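General Chat > Home and Garage > Are the machines ready to do our chores yet?

windberg_porch
Posted 7:40 pm
My sister-in-law called last night all excited because she read that in a few years none of us will be folding towels anymore, and I have been chewing on it ever since. I ran the packing bench in a small shop for 30 years and I'm 68 now, so I've heard this promise a good many times! What I'd like to know is whether a machine can do the dull little jobs yet – putting the small stuff away, clearing a bench – without somebody standing over it the whole time.

Ferow9
Posted 8:05 pm
Depends what you call a chore, I guess. My floor vacuum does fine until it meets a sock (and in my house it always meets a sock). But a sock on the floor is a much easier thing than a drawer full of odds and ends, and I think people mix the two up. Picking up small things and putting them where they belong is the hard part. I've been following the two-arm bench setups for a while now and this is the sort of job they get: 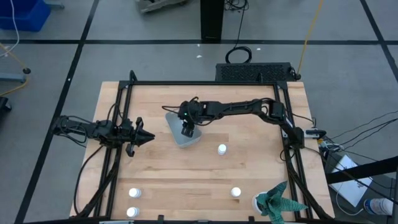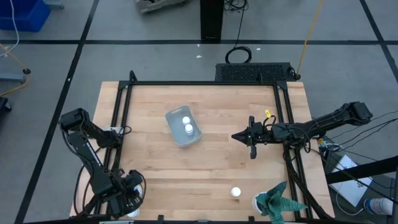 Same bench both times, two arms and a few little white pieces. In the second one, two of them are in the gray tray.

hafstein_mom_of_4
Posted 8:22 pm
Oh, I love this. That is my kitchen counter after breakfast, just tidier, and with a nicer plant. I don't care one bit if it's slow. If it took all night to put the caps and lids away while I slept, I would bake it a cake.

Boteo
Posted 8:51 pm
I'll be the grump then. A handful of matching pieces on a clean wood top is a long way from a chore. Put a wet sponge, a bill from the dentist and half a banana on there and then let's talk. We looked into an arm for sorting fittings where I work, and by the time you line everything up just so for the machine, you could have sorted them yourself and had coffee.

Ferow9
Posted 9:10 pm
Fair, but you learned to sort fittings one kind at a time too, didn't you? I wouldn't buy one today. I do think the shop floor gets there well before the kitchen does.

windberg_porch
Posted 9:34 pm
Boteo, that matches my bench pretty closely, although I will say our new hires made a mess of the small parts for a good long while and we kept them on anyway. Does anybody know of one that can handle a soft bag? Bags were always what slowed us down.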